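Workshop Boards > Builds in Progress > Hand-held gripper for soft stuff (knits, socks, cloth)

dropbear_dan
Posted 19/08/2020

Picking this up from the old Plammont thread, which got locked when the board moved. For anyone new, I'm building a two-finger gripper you hold and squeeze by a trigger, with the camera mounted behind the fingers looking forward. The plan is to get the fingers right by hand first and bolt the same fingers to an arm later. I'm working out of the shared shed at Warna, so I get the bench when I get it.

Where things are up to:

Linkage is four arms, pinned. I went to metal pins after the printed ones wore oval. The outer arms have a triangle cut out of them to save weight.

Pads are different on each side at the moment. Blue ribbed one on the left finger, dark one on the right. I wanted to compare how the two wear, and I ran out of the blue.

Rigid things are fine. Screwdrivers, tape rolls, a mug by the handle. Knitwear is where it gets annoying. The fingers either skate over the top of it or take a bite of one layer and leave the other behind.

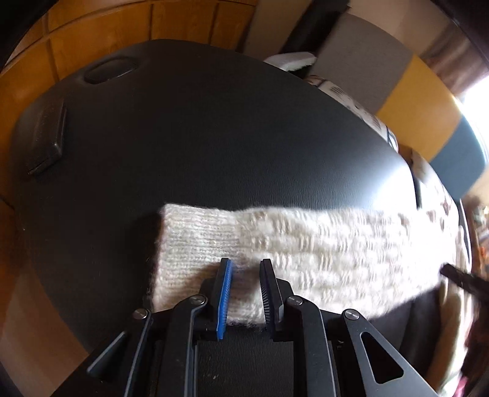
kelpie_and_co
I'd stop going in from above with both fingers at once. Put one finger tip down and drag until the fabric bunches, then close. A flat knit gives you nothing to close on. We did this with tea towels on the Flasumum build and it was the only thing that got us past half the picks.

dropbear_dan
Drag direction matter? The cuff is ribbed and the rest is a chunky basket sort of pattern, so it behaves like two different fabrics joined together.

kelpie_and_co
Yes, a lot. Go across the ribs. If you drag along them the tip just runs down the groove. On the chunky part it shouldn't matter as much, you've got lumps to push against.

solder_fumes
I don't agree with the drag idea as a general fix. It works on a bench with a grippy mat. On anything slick the whole garment slides along with the finger and you end up chasing it to the edge. I'd sort the pads out first. Ribbed pads are good for edges and handles and pretty ordinary for cloth, the ribs only touch at the crests. Try a flat soft silicone, 2 mm thick.

kelpie_and_co
Flat silicone picks up lint and it's useless by the end of the afternoon. Been there.

solder_fumes
So wipe it. Damp rag, takes no time.

kelpie_and_co
Fine if you're standing next to it. He wants this on an arm eventually.

mudbrick
Can I ask about the closing force? You've changed pads and pins but I can't find anywhere in the old thread where you measured it. If the linkage flexes before the pads meet properly you'll get exactly what you describe, top layer pinched and bottom layer left behind. Hang a luggage scale off one finger and squeeze.

dropbear_dan
Haven't measured it since the pin change, fair call. The old figure was 7 newtons at the tip and the trigger was already stiff by then. Will borrow a scale.

mudbrick
7 is on the low side for a thick knit, to my mind. I'd be looking for double that before blaming the rubber.

solder_fumes
More force also means more chance of pulling a loop. I wouldn't go straight to double. And check the tips are parallel when they meet. If they toe out, the grip is all at the back of the pad and the tip does nothing.

idahosa_parts
If you're redrawing the fingers, the Idahosa finger files are up in the downloads section. Version 5 has a thin lip on the tip, made for getting under cloth. Print it in something flexible, 60 percent infill. It needs longer pins than you've probably got, so read the notes before you cut anything.

dropbear_dan
Had a look. Lip seems like a good idea but it adds length and I'm already seeing plenty of finger and not enough cloth in the camera view. I might trim the lip back and see.

kelpie_and_co
Don't trim it too much or it's just a normal finger.

tin_lid
One from the camera side. Is your exposure on auto? If you have a black surface and a cream garment with a bright light on one side, auto will expose for the black and burn out the cream. Lock it. You want to be able to see the stitches all the way along if you ever train anything on this.

dropbear_dan
It was on auto. Locked it last night and the highlights are better, though the dark pad is now hard to make out against a dark background. Might move the lamp as well.

tin_lid
Move the lamp first, then set the lock again. Otherwise you're doing it twice.

dropbear_dan
OK, list for the next shed session:
Scale on the finger, both before and after tightening the pins
Check tips for parallel
Drag across the cuff, then across the chunky part, same number of goes each
Flat silicone on the right finger only
Lamp, then exposure

Leaving the lip until I've got numbers. I don't have the bench again until October, so it'll be a while.

solder_fumes
Put the flat pad on both sides or you won't know which one is doing the work.

dropbear_dan
Only got enough for one. I'll swap it from side to side.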